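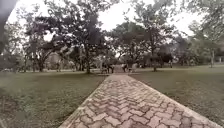 **Can I use these comments in a class or a report without asking first?**

You're welcome to use them for teaching, research, or reporting, as long as you name the collection and leave the redactions alone. The longer version is under "Terms of use" further down, and it's worth a read before you quote anyone at length.

# Mullside Comments on Health Care Proxy Rules

Welcome, and thank you for stopping by! What you have here is a collection of 1658 written public comments, sent in while the city of Dornport was deciding how hospitals and nursing homes should handle health care proxies. For anyone new to the term, a health care proxy is the person you choose to make medical decisions for you if you can't speak for yourself. The draft rule would have every facility ask about a proxy at admission, keep the signed form at the front of the chart, and honor a form signed somewhere else.

It sounds like a small paperwork matter, and some of the people who wrote in say exactly that. Plenty of others used the comment box to tell a long story about a parent or a spouse, or to worry out loud about who gets to decide what, and those letters are the reason we thought the whole set deserved better than a scanned PDF that no search engine could read.

## What's in the folder

- `comments.csv` has one row per comment, with the full text after redaction
- `positions.csv` has the position labels, matched to the comments by `comment_id`
- `double_read.csv` has the comments that two readers labeled separately
- `draft_rule.txt` is the rule as it stood when comments opened in September
- `guide.md` is the labeling guide, typos and all

The main file has 12 columns. The ones you'll use most are these:

| Column | What it holds |
|---|---|
| `comment_id` | a number we assigned, in the order we opened the files |
| `channel` | `web`, `mail`, or `hearing` |
| `writer_role` | what the writer said about themselves: patient, family member, nurse, doctor, clergy, lawyer, group, or blank |
| `section` | the part of the draft rule mentioned, if any |
| `text` | the comment itself |
| `form_letter` | `1` if the wording matches a circulated letter |
| `lang` | the language the comment came in |

The rest are housekeeping columns (scan quality, page count, that kind of thing) and you can drop them without hurting anything. We kept them for the people who like to check our work, and we do love those people.

One warning about `comment_id`. It tells you nothing about when a comment was sent. The mailed letters came to us in boxes that had been sorted by surname, then shuffled, and we typed them up in whatever order they came out. If you want time, you'll have to make do with `channel`, and that won't get you far.

## How the text got here

Web comments were exported from the city's own form. Mailed letters were scanned in the Salazar reading room and run through Plandix, which did a very nice job on typed pages and a pretty poor one on handwriting. Every handwritten letter was then typed again by a person looking at the scan. Where a word couldn't be made out, we put `[unclear]` and moved on. Please don't fill those in by guessing, even when you feel sure. We felt sure a few times too, and the second reader felt sure of something else.

Hearing comments are only the written statements people handed in at the table. What was said out loud isn't included, and some speakers wandered quite a way from their pages, so don't treat these as a transcript.

## Position labels

A position label says whether the writer favored the draft rule, opposed it, or wanted it changed. We could assign one to 1147 comments. The others are marked `none`, and that covers a lot of ground: questions about where to get a form, comments on a different rule, thank-you notes to a hospice nurse, and letters that argue both sides so evenly that we couldn't in good conscience pick one.

A few things that tripped us up while labeling, and may trip you up as well:

1. A writer can favor the rule and still dislike hospitals a great deal. We labeled the position on the rule and left the mood alone.
2. Quite a few comments talk about assisted suicide, for or against. The draft rule doesn't deal with it. Those comments got a position label only if they also said something about proxies.
3. "Support with changes" became `change` whenever the writer named the change. If they only said it "could be better," we used `favor`.
4. Form letters carry the position of the letter they copy, unless the sender added something that pulls the other way. A handful did, in the margins, and rather firmly.

Two readers labeled 200 of the comments without seeing each other's answers. Both sets of labels are in `double_read.csv`, and we left the disagreements in place so you can see where the guide is soft. Most of the trouble sits between `change` and `oppose`. If your work depends on that line, we'd suggest merging the two or labeling a batch of your own before you lean on ours.

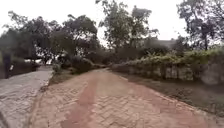

*Brick-paved path with a darker red band.*

## Privacy

The comments were public when they were sent, but a grieving daughter writing to a city office at midnight may not have pictured her letter in a spreadsheet. So we took out names of private persons, street addresses, phone numbers, email addresses, and chart numbers. Names of hospital units and wards came out as well wherever they made a patient easy to find. Medical details stayed in, as the letters make very little sense without them.

Redactions look like `[name]`, `[address]`, and so on. If one person is mentioned several times in a letter, the tags are numbered (`[name 1]`, `[name 2]`) so you can still follow who did what.

If you wrote one of these comments and would like it removed, open an issue with only the `comment_id` and the word "remove." You don't have to give a reason. Please don't put your own name in the issue, as it would be visible to everyone.

## Good uses and poor ones

We hope you'll use the collection to study how people talk about medical decisions in everyday language, to teach a class how to read public comments, or to help a city office write a clearer form. It would also suit anyone building a tool that sorts comments by topic.

It isn't a poll. People who write in about a rule are the people who care enough to write, and almost all of the letters from groups come from two form letters. Counting up `favor` and `oppose` and calling it public opinion would be a mistake, and we'd be sad to see it. Nor is anything in these files legal or medical advice, though a few of the lawyers' comments do read that way.

## Terms of use

- Name the collection as "Mullside Comments on Health Care Proxy Rules"
- Keep the redaction tags, and make no attempt to work out who wrote what
- Quote short passages freely; for a whole letter, give the `comment_id` beside it
- If you share a changed version, say what you changed in a note at the top

## Known problems

- Some web comments end in mid-sentence. The city's form had a length limit and gave no warning about it.
- Curly quotes in the mailed letters come through as odd characters in older spreadsheet programs. Opening the file as UTF-8 fixes it.
- `section` is blank for many comments that clearly refer to a section by topic. We only filled it in when the writer gave a number or a heading.
- Non-English comments are in their original language only. Translations are on our list, and help would be very gratefully received.

Found something else? Please open an issue and paste in the row, and we'll get to it as soon as we can.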